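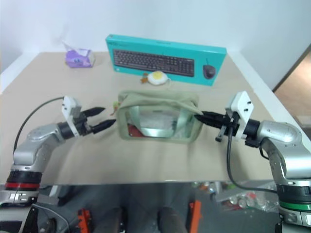 The green Lilla pouch with clear window, on a table with a boxed keyboard and mouse set, a small package and a fried egg plush toy.

Prorton introduces Lilla, a canvas pouch with a window for desk and travel

October 7, 2026

Prorton, the maker of bags and small storage for home and office, today presents Lilla, a zippered pouch made of canvas with a large clear window in the front. The pouch is intended for people who carry many small things between the home, the office and the school, and who want to see these things before they open the zipper.

Lilla is rectangular and comes first in one color, a muted green. The window takes a large part of the front side, so that cables, tissues, pens, keys or a small toy can be recognized from outside. The zipper runs at the top and has a pull in the same green family as the fabric.

"We asked our customers what they lose most often inside their bags, and the answers were very ordinary: the charger, the receipt, the one key," says Jolien Prins, product manager at Prorton. "They told us also that they open three or four pouches before they find the right one. With Lilla they must open only one."

In the preparation of the product, Prorton gave test pouches to 57 households and asked them to use the pouch every day during one month. The participants wrote down what they kept inside it. Most named were charging cables, medicine, coins and hygiene articles. Several families with young children used it for the small toys that otherwise stay on the desk between the keyboard and the wall.

After the test the company made two changes. The stitching around the window became stronger, and the zipper was made longer, so that a hand can go in more easily.

"The window was the difficult part," says designer Tarmo Pärn. "If it is too stiff, the pouch does not fold in a bag. If it is too soft, it gets wrinkles and one sees nothing. We tried many thicknesses and I think that the present one is a good middle."

The first production is 2890 pieces. Of these, 1061 are already reserved by stores which ordered in advance. The remaining pieces will be sold through the web shop of Prorton and in selected stationery stores from the end of October. Schools and offices which order 50 pieces or more can ask for a label with their own name, sewn on the back side.

The pouch can be cleaned with a damp cloth and mild soap. It should not be put in the washing machine or in the dryer.

A second color and a smaller size are in preparation. Prorton will inform about the dates later.

Press contact
Sanne Van Damme, Communication, Prorton
Samples for editorial use are available on request.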